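Pulis Collection Box (with lock, seals and card sleeve) | Kimcombe Fundraising Supplies
Home > Collecting > Boxes and tins > Pulis
Your basket is empty
Search

Pulis Collection Box
£20 each
In stock
Colour: choose an option
Quantity
Add to basket
Save for later

Description | Delivery | Reviews

Hello! I'm Feng-yi Tse, I run Kimcombe, and I've been selling bits and pieces for people raising money since my own nephew was on the neonatal ward and the whole family went a bit mad with cake sales. The Pulis is the box I wish we'd had then. We used an old sweet jar with a slot cut in the lid, and the lid came off in a car park, and I spent a good while on my hands and knees under somebody's Fiesta picking up coppers. So I do have feelings about collection boxes.

The Pulis is a counter-top box, a bit squat, with a sloping front and a wide base. I like the wide base a lot. The tall thin ones look smart on a shop counter until somebody puts their shopping down next to it. You can carry this one by the moulded handle at the back if you're doing a street or a station, but it's really happiest sitting still next to a till, or at reception, or on the bar (pubs are brilliant by the way, people are so generous once they've got change in their hand).

The slot takes coins and folded notes. There's a little flap inside that lets money drop and stops it coming back out when the box is tipped up. I've had a proper go at getting a pound out with a butter knife and a lot of bad language and couldn't do it. I'm sure someone more determined could, so please don't leave it out overnight, but for daytime use I'm very happy with it.

The lock is on the underside, and each box comes with two keys. Please, please put the second key somewhere that isn't the same drawer as the first. We can send replacements if you quote the number stamped by the lock, but it takes a few days and I've had people ring me nearly in tears the night before a big count.

You also get a strip of numbered paper seals. Stick one across the slot side of the door once it's locked, write the number down, and tell whoever is looking after the box what the number is. When it comes back with the seal whole, everyone can relax. If you're collecting for a family with a poorly child this matters even more than usual, I think. They've got enough going on without a muddle over money, and the people giving want to know it got there.

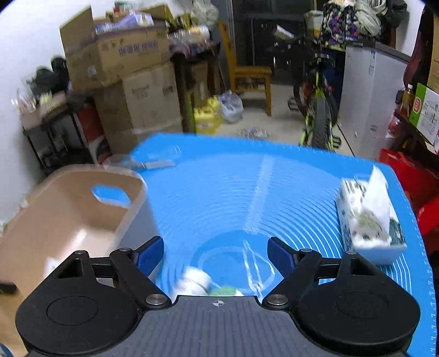
Then there's the card sleeve on the front, and this is the part I'd fuss over. It takes a piece of A6 card on its side, and it's clear, so whatever you print shows properly. Put the name of who or what you're collecting for in big letters. Put your charity number if you've got one. If you're raising money for one person and there's no charity involved, say so plainly, say who is holding the money, and say what happens if you raise more than you need. We forgot that last one ourselves and had some awkward conversations afterwards.

If you want a photo of the child on the card, ask the parents first, and ask again if the boxes are still out months later. Things change. A mum who was fine with it in April might not be fine with seeing his little face by the chip shop till in the autumn. A drawing works just as well in my experience, and I've seen some lovely ones.

We have a plain card template you can download and fill in. It's nothing fancy! Man-lok Liu did it for us and I've been told off for fiddling with the font, so I've stopped.

How much will a box bring in? I get asked this all the time and I can't promise you a thing, it depends so much on where it sits. Our best one was in a bakery in Zanville Road and took over £400 before we called it in. Our worst was in a very nice solicitor's office and took a button. What I would say is that a box somebody likes, with a person behind the counter who'll say "oh that's for the little lad up the road", will beat a box in a busier place where nobody knows what it's for.

Empty them often. A full box looks as if it's been forgotten and it's also a temptation. Two of you should be there when it's opened, both sign the sheet, and bank it the same day if you can manage it. There's a pad of counting sheets in the basket suggestions down the page, or just rule one up yourself, I don't mind.

A word about permission. For a counter in a shop or café you need the owner's say-so and it's worth getting that in writing, even if it's only an email. For the street, or going door to door, you'll generally need a licence, and your local council is the place to ask. Do it early. They can be slow and the nice Saturdays before Christmas go first.

What's in the pack
Pulis box with lock
Two keys
Numbered seals, strip of 20
Clear card sleeve, fitted
Chain loop (the chain itself is sold separately, see below)

Colours
Yellow, red, white and a green that looks much darker on my screen than it does in real life. If you need to match a charity's colours closely, send me a message and I'll post you a swatch.

Compared with the Tam
The Tam is our smaller tin with the pull-off base, and it's cheaper and lighter and fine for a single day out. It hasn't got a lock though, only a seal, so once you've broken into it you need a new label. If your boxes are going to be out for weeks, get the Pulis. If you're kitting out a crowd of teenagers for one afternoon of bucket rattling, the Tam will do you nicely.

Delivery
Orders go out the next working day. Orders of eight boxes or more go on a courier and you'll get a text. If you're up against it, ring instead of emailing and I'll see what I can do. Boxes can come back unused within the usual time, but I can't take back seals once the bag's open.

Reviews

"Sturdy, and the keys turn easily. Sleeve a bit tight to get the card in the first time." Verified buyer

"Bought nine for our daughter's wheelchair appeal. Every one came back with the seal on. Would like a blue one please." Verified buyer

I've asked about blue! The maker says maybe. I'll put it up here if it happens.

Page updated November 28, 2020

You might also need
Security chain, coated
Counting sheets, pad
Tam collecting tin
Spare seals

Contact | Returns | Privacy | Sign up for the newsletter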